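From: Vilja Miettinen
To: Florkmont residents list
Date: 19/05/2024
Subject: Re: Laundry room booking sheet

Paavo Lehtinen wrote:
> Is the paper sheet by the door still the one to use? I put myself
> down for two evening slots in March and both times someone else
> was in there. Also, what is the door code now?

The paper sheet is no longer used. Bookings go through the web calendar, and the old sheet should have been taken down when we switched. You can book up to 2 slots a week. If you haven't started within half an hour, anyone can take the slot.

The door code is 2029. The bike room is still 1256.

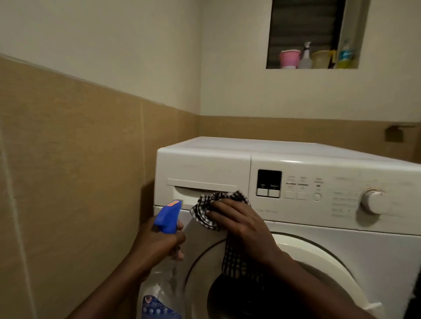
Wiping down the front of the washer.

Orvokki Ruotsalainen asked last week about visitors. They can use the room, but the booking has to be under your apartment number.

I don't have an answer yet on the drying room heater. Salamatu Onyeka has the repair request and will post when she has a date. Until then please leave the drying room door open.

Vilja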